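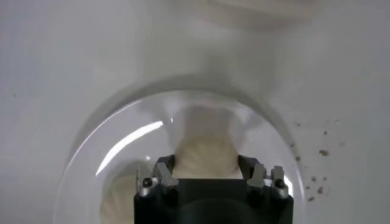
Large clear glass bowl with soft beige-to-cream contents, faintly ridged and wrinkled on the surface.

Bilunance: kitchen bowls and their contents

README and data card

Summary

Bilunance is a written record set covering mixing bowls, serving bowls and storage bowls, and what is held in them during ordinary kitchen work. Each record describes one bowl at one moment: the vessel, the contents, the fill level and the state of the surface. The set was compiled at the Nirkthorpe teaching kitchen and checked at Akbridge. It holds over 800 records drawn from 41 bowls.

The set is meant for people who write kitchen inventories, recipe instructions or labelling guides and need consistent words for soft, loose and semi-solid contents. It contains no recipes, weights or nutritional values.

Files

records.csv
One row per record. UTF-8, comma separated, header in the first row.

bowls.csv
One row per bowl. Joined to records.csv on bowl_id.

terms.txt
The controlled word list for vessel, colour and texture, with notes on use.

changes.txt
Corrections in order of entry, oldest first.

Fields

records.csv has 16 fields. The ones most often used are listed here; the rest are bookkeeping and are described in terms.txt.

record_id
Integer. Not reused after a record is withdrawn.

bowl_id
Short code matching a row in bowls.csv.

contents_class
One of: liquid, powder, grain, pieces, soft_mass, mixed, empty, unclear.

contents_name
Free text. Filled in only where the contents were named at the time by the person preparing them. Blank otherwise.

colour_low, colour_high
The two ends of the colour range seen in the contents. If the colour is even, both fields carry the same value. Beige to cream is entered as beige in the first field and cream in the second.

surface
Up to three terms from the list. Terms are separated by a semicolon and kept in alphabetical order.

fill
Quarter steps from 0 to 4. Left blank where the level cannot be judged from the viewing position, as is usual when a bowl is seen from directly over the rim.

certainty
firm, fair or weak. Applies to contents_class only.

Describing the vessel

Bowls are recorded by material first, then by size band, then by rim. Size bands are small, medium and large, with the limits given in bowls.csv. Lids, cloths and plates laid over a bowl are entered in the cover field and do not change the vessel entry.

Clear glass needs more care than steel or glazed ware. The wall of a clear bowl shows mostly at its edges, where it turns grey, and the contents are seen through the side as well as from the top. Three rules apply:

1. A bright streak on the inner wall is recorded as glare and never as a mark, a crack or a smear. The same goes for small white points of light.

2. Colour is taken from the part of the contents furthest from any glare.

3. Texture seen through the wall is accepted, but certainty drops by one step if no part of the surface is open to direct view.

Cut, frosted and tinted glass have their own values in the material field. The word "transparent" is not used as a material.

Describing soft contents

The class soft_mass covers anything that holds a shape for a short time but has no separate pieces: doughs, thick batters, whipped mixtures, mashed vegetables, soft cheese. It is the largest class in the set and the one with the most corrections.

Fluffy and doughy overlap. Checkers at Akbridge often chose different words for the same pale contents, and both choices were reasonable. Where this happened the two terms are kept side by side in the surface field and certainty is set to fair or weak. No attempt was made to settle such cases by guessing at the recipe. Users who need a single term should take both as soft_mass and stop there.

Ridged means raised lines, whatever caused them. Wrinkled means folds or creases without a clear direction. Both may be entered for the same surface. Faint versions of either take the suffix _f, so a faint ridge is ridged_f.

Words that imply a process are excluded from the surface field. "Kneaded", "risen", "rested" and "beaten" all say something about what went before and cannot be read off a surface. Stickiness and dampness are excluded on the same grounds unless the person preparing the food stated them, in which case they go in contents_name after a slash.

Source of the word list

The vessel terms follow a cupboard list drawn up at Nirkthorpe in 2005 for stocktaking. The list had good words for rims, feet and handles and almost none for contents. Texture terms were added later from the Backlund kitchen notes, with duplicates merged. "Craggy" and "shaggy" were both in the notes; only shaggy was kept. "Smooth" was split into smooth and glossy after the January check.

Checking

Every record was read by a second person working without sight of the first entry. Disagreements in contents_class were returned to Nirkthorpe. Disagreements in surface were kept as paired terms where the terms overlap, and otherwise returned. Colour disagreements of one step on the colour list were left alone and the wider range was entered.

Known limits

Pale contents are over-represented. Flour-based work makes up much of the teaching week, so beige, cream and white turn up far more often than red or green.

Large bowls are better covered than small ones.

The colour list was made under daylight. Records made under the extractor lamps lean warm and are flagged with lamp in the light field. Filter on this field before comparing colours across kitchens.

Two bowl codes, B07 and B19, were swapped in early releases. The present files are corrected, but older copies with the swap are still in use at Backlund.

An empty contents_name field does not mean that the contents are unknown to everyone, only that no name was given for the record.

Versions and corrections

A record with an error in contents_class is withdrawn and re-entered under a new record_id. Smaller errors are amended in place and noted in changes.txt. Send corrections to the Nirkthorpe desk with the record_id, the field name and the proposed value. One correction per line.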